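Two Neighbors and a River: My Report on the Mumurach Water Talks

International Relations, final project
2020-11-01

So when we got the list of topics for this class, I went straight for the one with a river in it. I grew up near a river, I like rivers, and I figured a treaty about water had to be easier to read than one about tariffs (it was not easier, there are annexes, so many annexes). The treaty I picked is the one between Flitent and Khalaf over the Mumurach, and I ended up spending way more evenings with it than I planned.

First the geography, because you need it for everything else. The Mumurach starts in the hills of Flitent, runs south for 371 miles, and crosses into Khalaf just above the border town of Vaketti. Flitent has the dams. Khalaf has the farms. That's pretty much the whole argument, and it has been the argument for as long as both countries have had foreign ministries. When it rains a lot, Khalaf says it gets no warning before the gates open. When it doesn't rain, Khalaf says the gates stay shut too long. Flitent says it built the dams with its own money and has cities to keep lit.

I read the treaty text first, then the joint statements from all 3 rounds of talks, and then as much newspaper coverage from both sides as I could get through. My plan was to compare what each government told its own people with what it signed. I made a big chart with one column for each capital, and I'm kind of proud of the chart!

The first round was held in Flitent's capital and it was mostly handshakes. The visiting minister from Khalaf met the president, then the prime minister, then the leaders of the two biggest opposition parties, and I thought that last part was really interesting. You don't have to meet the opposition on a trip like that. But there was an election coming in Flitent, and Khalaf clearly wanted whoever won to already know its position. The joint statement talks about "historic ties" twice and about water only once, near the bottom. 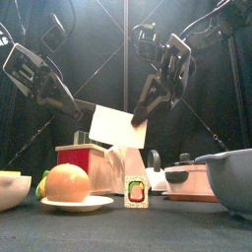
Two arms, one card.

The second round moved to Vaketti, and this is where things got more serious. The engineers came along this time, and you can tell from the statement, which suddenly has numbers in it. Flitent agreed to share its dam readings with Khalaf. Khalaf agreed to pay for 60 percent of the new gauges on the border stretch. The papers in Flitent called that a win, and the papers in Khalaf called it a win too, and I put both headlines side by side in my chart since they were practically the same sentence with the country names swapped.

What I liked most about the Vaketti round is that it dealt with small, boring stuff. Who calls who when a gate opens? What language is the call in? How long before the water gets there? I had always pictured diplomacy as people making speeches, and a lot of it seems to be people arguing over a phone list. (My professor wrote "yes!!" next to that line in my draft, so I'm keeping it.)

The third round was in Khalaf's capital in December, after the election, with a new government in Flitent. Everyone in the press expected trouble, because the new prime minister had campaigned on being tougher about the dams. But the new team kept the old draft almost word for word. The one big change was the compensation clause. Villages downstream of Vaketti that get flooded after a gate opening without notice can now file a claim, and 610 households were listed as eligible in the first annex. The new government got to say it had capped the list, and Khalaf got to say there was a list.

Did it help that Khalaf's minister had met those opposition leaders back in the first round? I think so, and it's my main point in this report, but I can't prove it. None of the statements say it. The closest thing I found was an editorial in a Vaketti paper saying the new prime minister "did not need to be introduced." That's one line in one paper, so please take it for what it is.

There are things I didn't get to. I only read the Khalaf papers in translation, and I'm sure I missed some of the tone. I also left out the fishing rights section completely, since it has its own annex and its own fights going back way further than the dams. If I had another semester I'd start there, and I'd want to talk to people who live on the border stretch about whether the phone calls really come.

The chart is attached at the end, along with the list of articles for each round. The treaty text is in the class folder under Mumurach, and the compensation clause is in the first annex if you want to skip ahead to it.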